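How a Two-Armed Robot Gets Looked After
Kids' pages, robots, part 4
By Elibariki Makokha

OK, quick one this time because the robot needs its checkup and I'm the one who does it. Come along.

Our robot is called Hutapea. It's not shaped like a person. No head, no legs, no face. Two arms on a table, and that's pretty much it. The arms pick things up and put things down, over and over, in the Grirkatero workshop where I work. Small stuff mostly. Cups, lids, dishes, pretend food.

A robot like that doesn't get tired. But it does get dirty. And loose. And once in a while it gets confused about where its own hand is. So every morning, before any work, somebody goes over it. Takes me 32 minutes if nothing is wrong. Longer if something is.

First thing — power OFF

Always. A robot arm is strong and it doesn't know you're there. It can't say "oops, sorry." So the power goes off before any hands go near it. I also hang a red tag on the switch with my name on it. Red tag means don't touch this switch, Makokha is in there. Only I can take my tag off. That's the rule even for the boss.

(If you ever visit a workshop, same rule for you. Hands behind your back till a grown-up says OK.)

The joints

Hold your arm out. Bend your elbow. Now your wrist. Now turn your hand over like you're pouring out water. All those bendy spots are joints, and a robot arm has them too. It has a motor at the joint where you have muscles pulling.

What I do: move each joint slowly by hand, power still off. Should feel smooth, like stirring honey. If it feels crunchy, bad. If it clicks, also bad. If it wobbles side to side there's a loose screw somewhere and I go hunting for it with a little wrench. Usually near the elbow. Dont ask me why, it's just usually the elbow.

The cables

Cables carry the electricity and the messages. "Close your fingers." "OK, closing." That kind of message. Every time the arm bends, the cable has to bend too, and if you bend something enough times it breaks. Try it with a paper clip. Back and forth, back and forth, snap.

So we leave a loop. A nice loose curve near the wrist gives the cable some spare length for when the arm stretches out. Too tight and it gets yanked. Too loose and it catches on things, or flops down into whatever the arm is picking up. Getting the loop right took me 2 tries on the left arm and way more on the right. I run my fingers along the whole cable feeling for nicks. A nick means new cable.

The fingers

My favorite part!! Hutapea's hands are called grippers. A gripper has two fingers and they squeeze toward each other, like when you pinch a cracker. That's all they do. You have five fingers and can tie a shoe. Two fingers can't tie a shoe but they can do a lot more than you'd think.

The part that touches things is the pad. Pads have to be grippy. Think about the bottom of your sneakers: new ones grip, old shiny ones slide. Same deal. Dust gets on a pad, dust is slippery, the cup drops. I wipe them with a damp cloth, then a dry one, then I look at them sideways under a lamp. Shiny patch = worn out = swap it. The spare pads live in a tin marked Skutura, after the cat. Long story.

The eyes

There's a small camera right near the hand. Imagine having an eye on your wrist! When you reached for a cookie you'd see the cookie getting bigger and bigger and your own fingers sticking up at the bottom. Weird but very useful, because the robot can see exactly what it's about to grab.

There's another camera that looks at the whole table. That one is good for seeing where both arms are so they don't bonk each other.

I clean both lenses with the same kind of cloth you'd use on glasses. Never your shirt. Then I check that the pictures are sharp. One fingerprint on a lens and everything looks like fog.

Then the arms go to their starting spots and I put out something for them to practice on. A cup and its lid is good. Lids are hard! They're flat and they lie low on the table, so the fingers have to come in at just the right hight. Soft pretend food is good too, all different shapes.

Wrist camera first, then the one that sees the whole table:

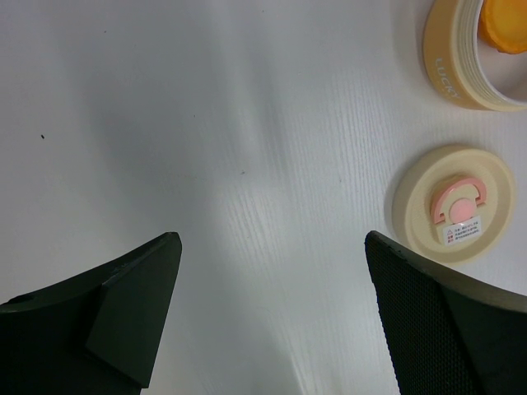
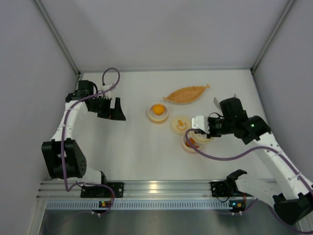
Now the part that takes patience. It's called calibration (say it: kal-ih-BRAY-shun). Means making sure the robot's idea of where things are matches where they really are.

Do this. Close your eyes and touch your nose. Easy, right? Your brain knows where your hand is without looking. A robot knows too, but only because it measures how far each joint has turned. If one of those measurements is a teeny bit off, the hand ends up in the wrong place. A tiny mistake at the shoulder gets bigger and bigger on the way down to the fingers.

So I send the hand to a spot I've measured with a ruler. Did it land there? Great. Did it land next to it? Then I type in a fix and send it again. And again. I do 4 spots for each arm.

After that, slow test. Real slow, snail slow, with me standing next to the big stop button. Pick up, put down. If it all looks good I speed it up a little. Then up to normal. My friends over at Rullano run their test 100 times before they trust it, which is a lot of lids.

And I write it all down in the notebook. What I tightened, what I wiped, what felt funny. Last April the left wrist felt "a bit crunchy" three mornings in a row, it was in the notebook, and we put in a new part before the old one quit. So write stuff down.

Try it at home

Put a sock on each hand so you can't use your fingers separately. Now get the lid off a plastic tub and put it back on. Then dust your socks with a little flour (ASK FIRST) and try again. Slippery, huh? Wipe the flour off and have another go.

Next time: what the stop button does inside. Gotta go, red tag's still on the switch.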